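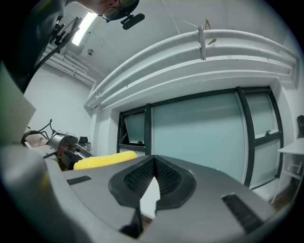
Corn on the cob: which tips are worth keeping

Every August the same corn tricks come round again, and I have stopped believing most of them. I tried a pile of them in my own kitchen in Stockdale and kept notes.

Salt in the water. Supposed to season the corn. I couldn't taste it. Salt the ear when it's on the plate and save the rest.

Sugar in the water. Same story, and a bit silly with sweet corn. If the ears are old and starchy, cut them up for soup.

Milk and butter in the pot. A reader, Howard Kershaw, swears by this one. I gave it 2 tries and got decent corn and a pot that took ages to scrub -- no thanks.

Microwaving in the husk. I was ready to hate it, but it works for one or two ears. Cut off the stem end first, let it cool until you can hold it, then squeeze from the tip. Most of the silk stays behind. Most, mind you.

The damp paper towel for silk. Fine, if you don't have a vegetable brush. I wouldn't buy one of those special silk combs for the job.

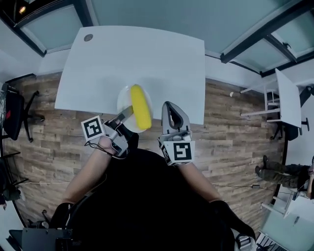

Serving corn is where people really overspend. Boat-shaped dishes, little trays, holders with prongs that end up loose at the back of a drawer. A plain round white plate does it. Lay the ear at a slant and there's room to get at the lower end without chasing the whole thing over the rim. If your plates are very flat, go easy on the butter, or melt it and brush it on before the corn leaves the kitchen.

As for cutting the kernels off while the ear stands in the hole of a cake pan: it catches some of them. The ear still wobbles. I lay mine flat on a board, slice off one side, and roll it onto the cut face before doing the next.

Leftover ears keep a couple of days in the fridge, wrapped. Past that I'd make chowder.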